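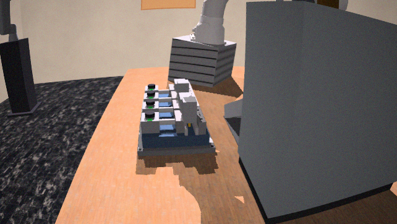

Tomos Landeg taught history at Ercombe for years before he wrote a book about its rowing club, and he has not been asked back to the boathouse. "I did send them a copy," he says.

His complaint is with money. The college spent more on its first eight last year than on the whole of its library – he has the accounts, and will read them to you. "There were 43 students in my department and one working radiator. The boats were kept at a lovely temperature."

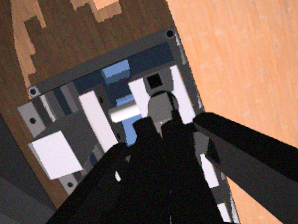
Light and shade on a wooden surface.

Sponsors, he says, do not ask for anything so crude as a favour. Bosman paid for the new landing stage, and a Bosman director was soon giving his views on exam dates. "They clashed with training. So they moved."

The print run was 800. Landeg thinks the club bought a fair few, "and I doubt it was to read them". He is now looking into the rugby at Esturow.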